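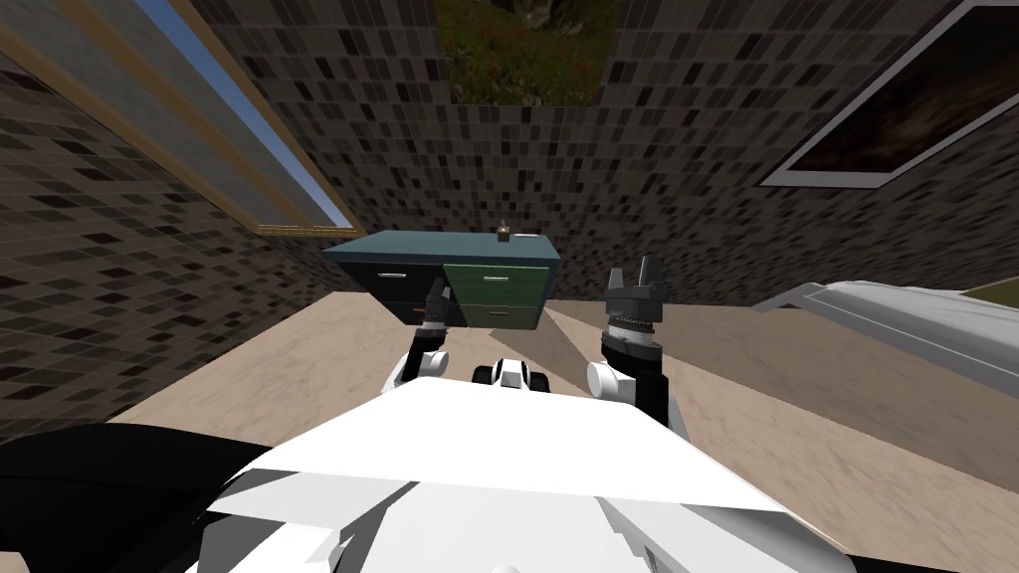

Ghada Srour would rather discuss handles than drawers. A drawer, she points out, has one degree of freedom and moves along it whenever enough force is applied in the right direction, and the arm has no trouble supplying the force. The errors in her group's logs collect in the few inches before contact, when the fingers have to arrive on either side of a bar that is thin, shiny and poorly resolved by the depth sensor.

Srour runs the manipulation work at the Lūse laboratory in Drustovdale. With Kadri Jaunzems and Laimutė Rätsep she has spent the past two years on a two-armed mobile robot that opens and closes household storage. The policy controlling it was trained entirely in simulation, in rooms produced by a generator the group calls Karnik. The training set contained 3,288 rooms. No room appeared in both the training and the validation sets, and no real kitchen or bedroom was scanned to make any of them.

The rooms are not intended to look like places where anyone lives. Walls can come out in dark mosaic tile. A chest may have one black half and one green half under a teal top. Outside the walls there may be grass and rock. Jaunzems wrote most of Karnik and is used to visitors asking about the decor.

"The materials are sampled independently," she said. "The generator has no concept of a bedroom wall. It has a wall, and it has a list of materials, and it draws one. We had a version that tried to keep combinations plausible. It took longer to maintain and the policies trained on it were slightly worse on the real robot, so we removed it."

The group's main result concerns which parts of that sampling do any work. Domain randomization, the practice of varying a simulator widely in the hope that reality will fall inside the variation, is usually applied to everything at once: textures, lighting, masses, friction, sensor noise. Srour's group split these into separate switches and trained one policy for each combination they could afford, 19 in all. Each policy then ran 200 trials on the physical robot, in a furnished test apartment the laboratory keeps at Romitz.

Texture variation helped, as earlier work would suggest, but the effect leveled off early. Going from a small material library to the full one made no difference the group could separate from noise. Lighting behaved the same way. The variable that kept paying was handle geometry, meaning the length of the bar, its diameter, its standoff from the drawer front, and its position on that front.

"We had been treating the handle as decoration," Srour said. "The furniture generator had a large number of parameters for the body and three for the handle. The policy spends most of its difficult time on the part we had modeled least."

Rätsep, who handles the physical trials, had suspected this before the numbers were in. She keeps a written record of every failed trial with a short code for the cause. In the early batches the most common code was one she had assigned to a closed grasp with nothing in it. The fingers had reached the right height and the right lateral position and had shut in front of the bar.

"It was a standoff error," she said. "In the simulator the handle always stood the same distance from the drawer. The policy learned that distance very precisely. At Romitz the handles are closer to the front, and the policy stopped where it had been taught to stop."

Asked whether a better depth sensor would have solved the problem, Rätsep said it would have hidden it for a while. The group did try a second sensor. Failures on matte handles dropped and failures on polished ones did not, and the polished ones are more common in the apartment.

A related question was how open the gripper should be on approach. Both arms carry parallel grippers, and the first policies learned to narrow the fingers early, well before reaching the handle. In simulation this cost nothing. On hardware a small calibration offset was enough to put one fingertip on top of the bar. Jaunzems changed the reward so that finger width was penalized only after contact, and the learned approach shifted to a wide opening held until late.

"I don't claim that is optimal," she said. "It is slower to close. It tolerates our calibration, and our calibration is what we have."

The control loop runs at 30 Hz. Srour considers this adequate for the approach and marginal for the pull, when a drawer that sticks and then releases can move a noticeable distance between two commands. The policy does not model stiction explicitly. Friction in Karnik is sampled per drawer at the start of an episode and stays constant until the episode ends, which real drawer runners do not do. Rätsep has asked for a friction model that varies with extension. Jaunzems has a branch with one in it, and it currently makes the simulator unstable when two drawers in the same chest share a divider.

The use of two arms receives less attention in the group's write-up than a reader might expect. Most drawers need one. The second arm was included for cases in which the furniture itself moves, and for tasks the group has not yet reported, such as holding a drawer open while something is taken out of it. During single-drawer episodes the policy is free to choose either side. It tends to choose the arm nearer the handle, with a preference for the right arm when the two are close to equal. Srour has looked for an asymmetry in the sampled starting poses that would explain the preference and has not found one.

"I would like that to be a bug," she said. "A bug I could fix. At the moment it is only a statistic."

Objects left on top of furniture are another unfinished matter. Karnik places small items there in part of the rooms, and a collision with one ends the episode. The effect was that policies became reluctant to use high approaches even when the surface was clear. Jaunzems regards this as acceptable for low chests and a real limitation for anything at counter height, where the high approach is often the only one the arm can reach.

The group is cautious about what its comparison shows. All 19 policies used the same network and the same robot. The apartment at Romitz has a limited stock of furniture, most of it with bar handles. Knobs were present in training and almost absent from the trials. Recessed pulls were left out of both. Srour said she would expect the ranking of variables to hold for knobs and would not guess about recessed pulls, which call for a different contact altogether.

She was also asked whether the texture result means that large material libraries are wasted effort. Her answer was that it depends on the task. A policy that must recognize what it is looking at may need them. Hers has to find a horizontal bar, and past a certain point the color of the wall behind the furniture carries no more information for it.

Rätsep's next batch of trials begins in October, with the handles on part of the Romitz furniture replaced. She has asked the others not to be told which ones. Jaunzems is rewriting the handle generator in the meantime, starting with the mounting posts, which at present are always straight.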